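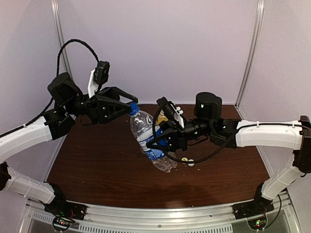

Tolside's bottle return drive is back for another spring, and if the first week of April is anything to go by, the town has been saving up for it all winter long! Neighbors have already brought 1,482 bottles to the old feed store on Mackay Street, where the big green bins fill up faster than they can be rolled away. Clear plastic ones with a screw cap and a wraparound label, like the blue-capped bottle in the photo, are welcome just as they are, so please don't spend your evening peeling and scrubbing.

Rohani Chong, who started the drive 6 years ago with her sister's pickup and a stack of borrowed crates, is hoping the deposit money will cover new benches along the river path (the old ones, as anyone who has sat on them lately will know, are getting pretty splintery). Each bench costs $300, and Prekberg Lumber has kindly offered to deliver them.

Stojan Dervishi came by on opening morning with 66 bottles in the back of his station wagon and stayed to chat until nearly noon. "I only meant to drop them off," he said, laughing.

Drop-off runs from 9 a.m. to 2 p.m. through the end of the month. Glass goes in the bins by the side door.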